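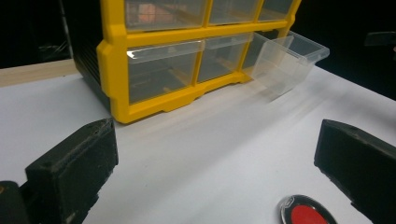
Clear plastic drawers keep sticking in a small parts cabinet

2 min read

I have a small parts cabinet with clear drawers that I use for screws, washers and picture hooks. It lives on a shelf in my garage in Prademstead. Since October several of the drawers have been hard to pull out, and one has a crack starting at the front corner. The fullest ones are the worst. I paid very little for it and don't want to spend much fixing it. Is there something safe to put on the plastic, or should I just replace the whole thing?

Posted by drywall_dad

We use cookies to remember your settings. By continuing to browse you accept our cookie policy.

shelfandbracket

Take the bad drawers out and weigh one on a kitchen scale. Mine are fine up to 975 grams, and past that the bottom sags and drags on the rail. Screws are heavier than people expect. Split the heavy stuff between two drawers and put the light things, like wall plugs and felt pads, up top.

Then wash the drawers and wipe down the slots in the frame. Warm water and dish soap, nothing stronger. Sawdust packs into the back corners, so use an old toothbrush there. Let everything dry for 30 minutes before you put it back.

If they still drag, rub a plain white candle along the bottom edges of each drawer. Don't use spray oil. Some of it attacks clear plastic, and all of it collects dust.

Also check that the shelf is level. If the frame is twisted even a little, the drawers on one side will bind while the others slide fine. I had to put a folded piece of card under one corner of mine.

For the crack, tape on the inside will hold for a while. Glue made for clear plastic is better, but leave it overnight and don't load the drawer until the next day.

sisham_tools

Just get a new one. The hardware store in Sisham had them for 20 dollars last time I was in.

gravelpit

Does Meinecke still sell single drawers? I bought a few spares from their Reramville store years ago and they fit a different make after I sanded the sides a bit with 200 grit. Measure the width at the back as well as the front, they taper.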